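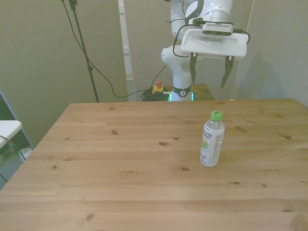 Siltau基金 御中

飲料ボトル回収事業 中間報告(4月から8月まで)
報告者:Ruby-Lee Maihi(Skuma地区回収事務所)

いつもご支援をいただき、ありがとうございます。前回の報告のあとの活動について、以下のとおり報告いたします。前回いただいた三つのご質問の答えも、それぞれの項目の中に書きました。

1. 回収の状況
この期間に回収した飲料ボトルは、全部で3,923本でした。回収所は七か所です。いちばん多く集まったのは船着き場の回収所で、その次がOgbonna商店の前です。学校の裏の回収所は、夏休みに入ってから急に少なくなりました。9月に授業が始まれば戻ると考えていますが、戻らない場合は場所を変えることも検討します。

重さではなく本数で記録する方法は、今回も続けました。手間はかかりますが、返金の計算がそのままできますし、住民の方も本数のほうが分かりやすいと言っています。数えるときは、つぶれたボトルも一本とします。ふたのないボトルも受け取ります。

2. 返金券について
返金券は、Ogbonna商店とLakonの食堂で使うことができます。6月に、食堂から「券の文字が小さくて、夜は読みにくい」という意見がありました。そこで文字を大きくし、紙も少し厚いものに変えました。古い券は10月の終わりまで使えます。
券を使わずに家に置いている人も多いようです。予算の上ではまだ支払っていないお金になりますので、会計の表では別の行に分けました。

3. 分別とラベル
ボトルとふたは材料が違うことがありますので、別の箱に入れてもらっています。ラベルは、はがせるものだけ、はがしてもらうようにお願いしています。最初は「必ずはがしてください」と書きましたが、のりの強いラベルがあり、お年寄りから難しいという声が出ましたので、書き方を直しました。中に飲み物が残ったまま持って来る人は、春より減りました。それでも暑い日には、回収箱のにおいが問題になります。箱を洗う回数を、7月から週に二回にしました。
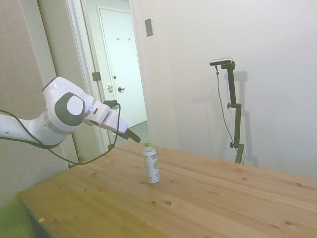
写真2 木のテーブルに立てたプラスチックボトル

4. 運搬
本土への運搬は、Hok-lam Siuさんの船にお願いしています。期間中に七回運ぶ予定でしたが、5月は海が荒れて一回中止になり、その分は次の便に合わせて積みました。このとき倉庫がいっぱいになり、500本以上を事務所の廊下に置くことになりました。消防の通路をふさがないように並べましたが、よい状態とは言えません。冬は欠航がもっと多くなると思いますので、屋根のある置き場を一つ増やしたいと考えています。

5. 住民への説明
説明会は船着き場の集会室で行いました。夜の7時に始める予定でしたが、漁から帰る時間に合わせて少し遅らせました。質問の多くは返金の金額についてでした。金額を上げてほしいという意見と、今のままで長く続けてほしいという意見の両方がありました。事務所としては、今年度は金額を変えないと答えました。
また、水道の水をもっと飲めばボトルが減るのではないか、という意見もありました。私もそのとおりだと思いますが、高台の家では夏に水の出が弱くなりますので、この事業だけでは解決できません。水道の担当の方にこの意見を伝えました。返事はまだ受け取っていません。

6. 支出とお願い
支出はだいたい計画のとおりですが、運搬費だけが予定を超えました。燃料の値段が上がったためです。反対に、印刷費は余っています。印刷費の残りを運搬費に使うことについて、ご承認をお願いいたします。置き場の見積もりは現在一社からもらっており、もう一社の返事を待っています。二つがそろいましたら、比較の表といっしょにお送りします。

次の報告は、冬の便の予定が決まってから提出いたします。

最終更新:8月

関連する文書
・飲料ボトル回収事業 前回報告
・返金券の使い方(住民向け)
・Skuma地区 回収所の地図
・Lakon説明会の記録
・運搬費の内訳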